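Workplace Facilities Basics
Handout 4: Desks, screens and cables in a shared office
Tutor: Hanan Farah
Issued 7/5/24

What this handout covers

Last week dealt with seating and floor space. This one is on the desk itself and everything plugged in on or near it. Read it before the practical, and bring your copy of the desk check sheet from Handout 2, as we will fill in the second half.

1. The desk surface

A shared desk has to suit whoever sits down next. The person using it should be able to rest both forearms, reach the keyboard and see the screen straight on. Anything else on the surface is taking up room that one of those three needs.

Power adapters are the usual culprit. They get left where the cable happens to run out, often under the monitor, and the spare cable is then looped round them. If the adapter has a long enough lead on the mains side, put it at the back of the desk or in a tray underneath. If it has not, write the length needed on the check sheet and order a longer lead.

2. Power strips

Find the strip first. It may be on the desk, on the floor or fixed to the underside. Then note:

- how many sockets are in use
- whether any bulky charger covers the socket beside it
- whether a second strip is plugged into the first (this must be reported)
- whether the strip can be switched off without moving anything

A strip lying at the back of the desk against the wall is easy to reach, but it brings every plug and charger up onto the surface with it. A strip in an under-desk tray is tidier and harder to get at. Either is acceptable on the check sheet. Say which you found.

3. Cables going to the floor

Cords that hang over the front edge of a desk are the ones people catch with their knees or a chair arm. Move them to the back edge where you can, and keep mains cables and data cables in separate bundles. Use hook-and-loop ties. Plastic zip ties have to be cut off whenever a screen is swapped, and sooner or later someone cuts the wrong thing.

A single thin cable on a wooden floor is easy to miss -- look along the floor as well as straight down at it. Where a cable has to cross a walkway, use a floor cover the full width of the route.

4. Fixed services

Pipes and conduit that run down a wall towards a desk should stay clear. Do not tie cables to them. Lights are checked with the screen off, as reflections show up best on a dark screen, and a curved screen picks them up from more directions than a flat one.

The Karaki building had 108 desks at its February check. Most of the faults written up came under sections 2 and 3.

5. Desks in use

Fill in the sheet while people are working where possible.

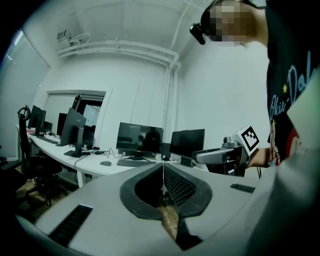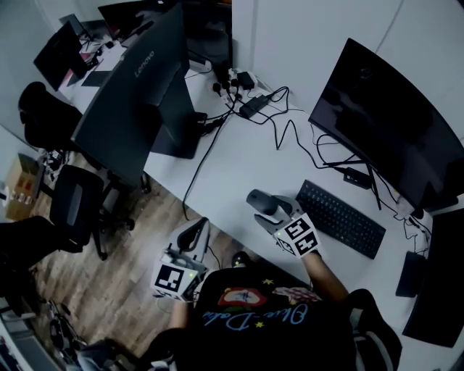
The second view shows the desk surface; the third takes in the ceiling light and the pipes on the right-hand wall. 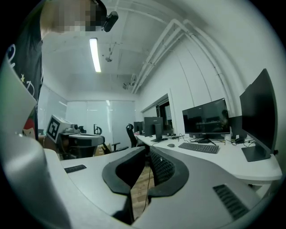 6. For the practical

Work in pairs. One person looks and calls out, the other writes. Start at the power strip and follow each cable to its far end before starting on the next. Label both ends if they are not labelled already.

Do not unplug anything that is switched on. If you cannot tell what a cable feeds, put a question mark on the sheet and move on to the next one. Completed sheets go in the Prulness folder by the end of the session.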